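Call for participants: help us write the house rules for kitchen robots

Hi, I'm Merike Ķēniņš, and I look after good practice at Clesar. I need people for a project called Hellel, and no, you don't have to be an engineer! If you have ever run a kitchen, trained new staff, taught small children to tidy up, or argued with a safety sheet at work, please keep reading.

Hellel is a set of written rules for robot arms that work in home kitchens. What should an arm be allowed to do above a stove? How close can its fingers come to a faucet or a pot handle? When does it have to stop and wait for a person? We have a draft, it's 22 pages long, and I think a good part of it is hard to follow (I wrote a lot of it, so I'm allowed to say so).

We work on a play kitchen with a pot, a sink, a few blocks and some toy food. The rules have to make sense there before I'd let anyone try them over a real burner.

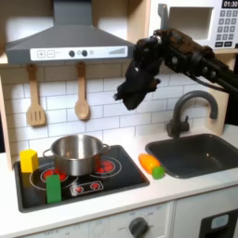 Gudov wrote back after reading the draft that a rule about hovering is useless unless it says how long the arm may hover and who gets to call it off, and that "a safe distance" means something different to every person in the room. I agree with every word of that, and section 4 is going to be rewritten from scratch. It's the kind of comment I'm hoping to get from you, too.

So what would you be doing? Mostly watching and marking up. You'd come in for up to 4 sessions, sit with the draft in front of you, and watch the arm do small jobs such as moving a piece of toy food or reaching past the pot. Each time you think a rule was broken, or was kept but shouldn't have been written that way, you note it down. Then we talk it over as a group — this part gets loud, and I like it that way.

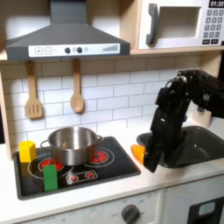 The sink rules need the most work. Right now the draft treats the basin like any other surface, and I don't think that holds up. Reaching down into something with sides is a different job from picking a thing up off a flat counter. Should the arm have to slow down at the rim? Should a person be allowed to put a hand in at the same time? (My answer is a firm no, but I've been outvoted before.) If you've washed dishes for a living, I'd especially love to hear from you.

What I'm looking for: you're 18 or over, you can read a page of plain English and say what's wrong with it, and you don't mind disagreeing with people out loud. No robot experience needed. If you do have some, that's fine, just tell me where you got it so I can mix the groups.

You get paid for every session, including the ones that end early, and we cover your bus or parking. Lunch comes from Vasiliauskas across the street — the soup is very good.

Sessions start in May. To apply, send me a short note with one kitchen rule you'd never let a robot break, and one you think people fuss over too much. Please get it to me by Saturday, December 21, 2024. Skip the résumé, I'd much prefer the note!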